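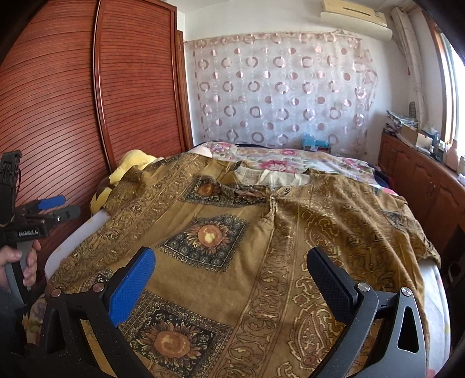

Figure 1. Patterned shirt laid front side up on the bed, neckline toward the far end of the room, before the first fold.

Folding Order and Crease Position in Large Printed Shirts
Home Textiles Module, Wonthorpe
Final project report, October

1. Background

The module asks each student to choose one household task and write a repeatable procedure for it. The task chosen for this report is the folding of large printed shirts on a bed. Most published folding instructions assume a table or a folding board. Student housing in Wonthorpe rarely has a free table large enough for a shirt with the sleeves out, so the bed is the normal work surface.

A bed differs from a table in two ways. The mattress gives under the hand, which lets the cloth shift when it is pressed. The bedding also grips the underside of the shirt, so a fold started from one corner tends to drag the rest of the garment with it.

2. Garments

The test set was made up of 20 shirts borrowed from the clothing store at Vasilakis Hall. All were adult sizes, and all had an all-over or panel print. Plain shirts were left out of the set. The garment in Figure 1 has a mustard and olive-brown ground with borders, scrolls and medallions, and dark square panels with sunflower-like motifs placed on a diagonal. It was used as the reference garment because the panels make any twist in the cloth easy to find. If a panel edge that should run straight into a fold line runs off at an angle, the body has turned under the hand.

3. Procedure

Three folding orders were compared.

Order A: sleeves in first, then sides to the center, then hem to neckline.
Order B: one side with its sleeve, then the other side with its sleeve, then hem to neckline.
Order C: in half lengthwise, sleeves back over the body, then hem to neckline in two steps.

Each shirt was spread with the neckline away from the person folding and smoothed from the center out. The front faced up for orders A and B. For order C the front also faced up, so the print ended on the inside after the first fold. Each shirt was shaken out and spread again between orders. Finished bundles were stored on a Grasia wire shelf overnight, opened the next morning, and checked for creases across the front.

The target size for the bundle was one shelf bay. Width was checked against a card template. Height was not controlled.

4. Results

Trials were logged on a paper sheet and copied into a Nuvance spreadsheet. Including repeats, 161 folds were logged. A fold was marked as failed if the bundle did not fit the template or if a sleeve came out when the bundle was lifted.

Order B gave the fewest failures. Carrying the sleeve with the side kept the shoulder seam flat, and the weight of the sleeve held the side panel in place while the other side was folded. Order A failed mostly at the cuffs, which slid out toward the hem. Order C was the fastest but left a crease down the middle of the front on nearly every shirt. On the reference garment this crease was hard to see against the print, though it could be felt.

Six folds were removed from the log because the garment had been spread with the back facing up.

5. Discussion

Heavy prints hide creases and show twist. The two effects pull the choice of order in different directions. If the shirt is to be worn straight off the shelf, order C is acceptable for a busy print and poor for a plain one. If the shirt is to be stacked and moved, order B is the better choice on a soft surface.

Smoothing mattered more than expected. Shirts smoothed from the hem upward gathered a ridge of cloth below the neckline, and the ridge was then locked in by the last fold. Smoothing outward from the center removed it in most cases.

The main limit of the work is that one bed was used throughout. A firmer mattress may reduce the slipping seen in order A. Fiber content was not recorded for shirts with missing labels, so no comparison by fabric is given.

6. Further work

Repeat order B with a thin board under the shirt. Add short-sleeved shirts to the set. Record the time for smoothing separately from the time for folding.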